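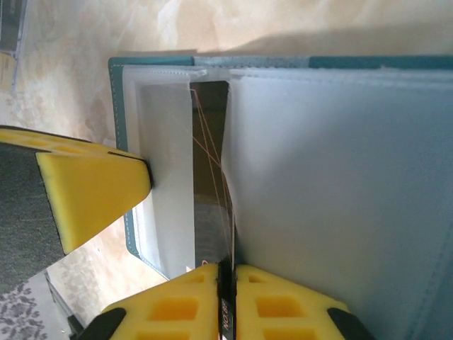 Stick flex rig, entry for 2018-02-28

Continued from the previous entry. Sticks tested: Asska junior and Prestent intermediate, both stamped 70 flex. The Fatar was left out. Its blade has a crack at the heel and I don't want the results mixed in with the others.

Setup unchanged. Three-point bend, supports at the marked positions, load applied at mid-span with the padded nose. Shaft oriented wide face up. Dial gauge under the nose, zeroed after the preload and again after the first loading. Room temperature for the whole set.

Asska: first loading discarded as usual. Repeat readings agree with each other. Stiffness comes out close to the stamp at full length. With 63 mm cut off the butt and the supports moved in to suit, it reads noticeably stiffer, as expected. The stamp is only good for the uncut shaft, and I would like that written on the tag of every stick we hand back to the junior team. Players keep asking for a 70 and then taking it down to chin height.

Prestent: stiffer than the stamp at full length and stiffer again when cut by the same amount. Turned it over and repeated with the other wide face up. Same result, so it is not a seating error at the supports. Checked the shaft for an old repair under the tape and found none.

Fatigue run on the Asska was stopped early. It had done more than 230 cycles when the gauge began to drift. Zero shift at the stop was 2 mm. I can't say yet whether that is the shaft taking a set or the gauge stem slipping in its clamp. Clamp screw was loose when I checked it, which points to the second.
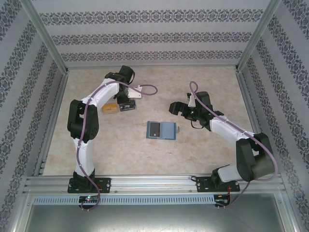 Lead routing for the strain gauges needs settling before the next run. At present the lead comes off the shaft at mid-span and crosses over the loading nose, and the trace jumps every time the nose comes down on the slack. Slack has to go somewhere, but I want it taped down toward the butt end and brought off behind the support. What I don't want is a run like the purple cable on the left arm, looped over the links, out past the gripper and then hanging below the rail at the front. Same amount of cable, clipped close to the shaft, would do the job.

Afaf Tarawneh asked whether the flex numbers can be compared with the Marchuk sheet from June. Not directly. That set was done on the old supports with a narrower span, and the sticks were taped. I can re-run one of the same sticks if someone finds it in the rack.

To do:
Tighten gauge clamp and mark the stem so slip shows.
Rest the Asska overnight, unloaded, and re-measure zero.
Second Prestent from the same batch, full length only.
New foam on the loading nose. The old piece is compressed on one side.
Ask the equipment manager which players have cut sticks already.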